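Lockyer Two-Arm Bench Cell
Kitting and peg insertion for small assembly teams

Home > Bench automation > Lockyer

Lockyer is the two-arm bench cell from Clornport. It works on flat boards and trays where small parts must be picked, turned and placed in a position. Our customers are mostly workshops with one or two assembly benches, and the people who will stand near the cell every day are usually the same people who did this work by hand before. For this reason we write on this page also about them, and we ask you to show it to them before you order.

What the cell does

Each arm carries a hand with several fingers. The hand can close fully around a small peg or stay half open above the board while the other hand works. One hand can hold while the other one places, or both can work on different corners of the same board. We train new customers on a peg board before they bring their own parts, because pegs show very quickly if the setup of the board is correct.

The parts for training are pegs and cylinders of different thickness, in white and in blue. Your operator learns to teach the cell with these, and after that with your real parts.

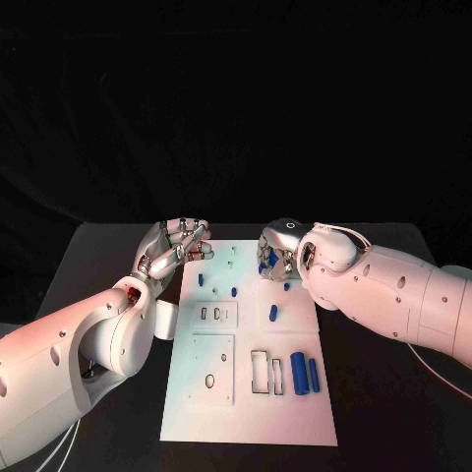 What changes for the people at the bench

We visited the workshop of one customer, Nuvari, in August, after they had used their cell for 23 weeks. Isla Costigan leads the assembly bench there. Before the cell, her team filled boards by hand for most of the shift, and the complaint she heard most was sore thumbs. Now one person prepares the boards, starts the cell and checks the finished boards, and the others moved to final assembly and repairs, where Nuvari was always short of hands.

She also told us what was not so good. The first month was slow. Two of her people did not like to hear the arms moving behind their back, so the bench was turned around. And the person who prepares the boards has now a more lonely job than before, so they change this person every 2 hours. We think this is a good practice and we recommend it in our start guide.

Please do not plan the cell as a replacement for a person in the first year. Somebody must teach it, feed it and look at the result. If your boards change every week, this person will be busy.

Teaching a new board

The operator places the board on the table, opens the Bitix software and marks where each part starts and where it has to go. Then the operator guides the arms one time through the movement. For a simple board this takes less than one morning. Boards with printed outlines are easier to teach, as the person and the cell can use the same marks. 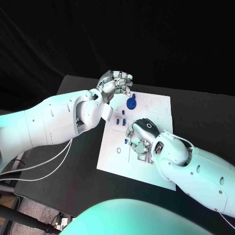 Product text by Fletcher Ngata, Customer Training, Clornport
Last updated February 22, 2022

I want to add some words about the printed sheet, as I get many emails on it. You do not need to buy our sheets. Any flat board with clear outlines is fine, and large and small circles or slots are all possible. Please use a matte surface if you can. A shiny board is harder to teach in a bright workshop, and it is tiring for the eyes of the operator too.

Keep your cables in order from the first day. We deliver cable clips with every cell and I find them often still in the bag. An operator who walks around the table with a tray in the hands does not look at the floor.

What is in the delivery

Two arms with hands, mounted and tested
Bitix teaching software, one licence for each cell
Training board with pegs and cylinders
Cable clips and spare finger pads
Printed start guide for operators
Two days of training at your workplace

The table is not included. It should be stable and dark in colour, with a working height that is comfortable for the person who loads the boards. Please measure with this person standing there.

Service

After each 500 hours of work the finger pads should be checked, and after 1000 hours we ask you to book a service visit. The pads can be changed by your own operator and no special tool is needed. For all other parts of the hand, please call us first.

Questions we get often

Can my operator stop the cell at any time?
Yes. The stop button has a long cable and can be placed on the left or on the right side of the table. Let the operator choose.

Do we need a programmer?
No. Most operators who teach the cell today had never programmed anything before. It helps more if they know the parts well.

Can we try it with our own parts?
Yes, send us a small box of them with one finished board. We will answer with a short report, also when the answer is that your parts are not suitable. Very soft parts and very thin wires are at the moment not suitable.

Prices and delivery times are given on request. Write to the Clornport sales desk with the size of your board and the number of different parts on it.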